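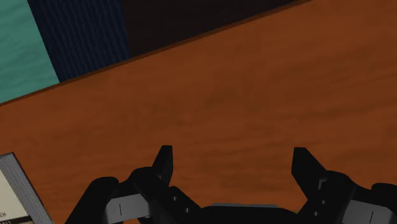 Gripper's-eye view of the simulated table, fingers open.

If you've been wondering why the back bench at the Mandow workshop has been so quiet, it's because half of us are glued to a screen! We're building a tabletop pick-up rig, and before anyone bolts anything down we're running the whole job in simulation. I dropped in on 16th January and ended up staying for hours.

Noreen Butt put together the practice room, and she went all in: wooden table, teal floor, navy chairs, and a pile of odd stuff for the arm to deal with. Yasir Ghumman looks after the code that moves the arm (he's named the project Dakesia, don't ask me how to spell it without looking). So far they've logged 2,069 runs on the shared computer, and Yasir wants to get to 3,721 before he touches the settings again. 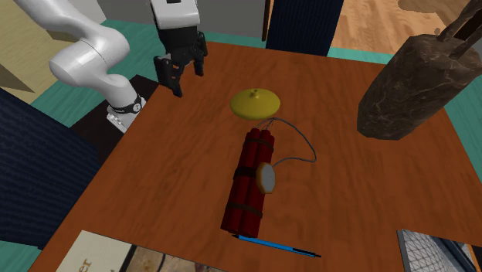

The yellow disc, the red bundle with its clock, and a blue pen on the virtual table.

I got a turn at picking the next target and went straight for the red bundle, which looks like it rolled out of a Saturday cartoon. Noreen says the loopy wire makes it a good challenge. I'd have put money on the pen being harder, but what do I know, I mostly do shelves.

Each run gets saved from more than one viewpoint, so you can check what the fingers are doing up close and then see the whole room. I like the wide view best. You really get a feel for how much space an arm takes up, and we've already moved our planned bench spot two feet away from the door!

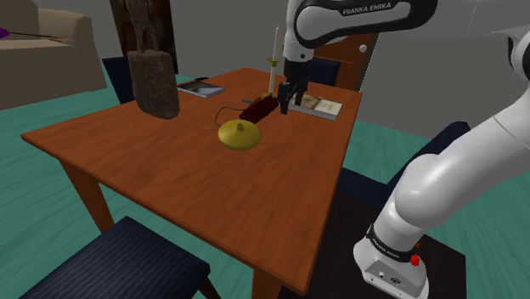
Wide view of the same virtual room, with the gripper lowered over the table.

Next up is the real bench. Khurram Kakakhel is cutting the top and Faisal Pirzada has offered to sort out the wiring, and they're hoping to have it standing by May. If you've got a solid set of table legs going spare, leave a note for Noreen at the front desk.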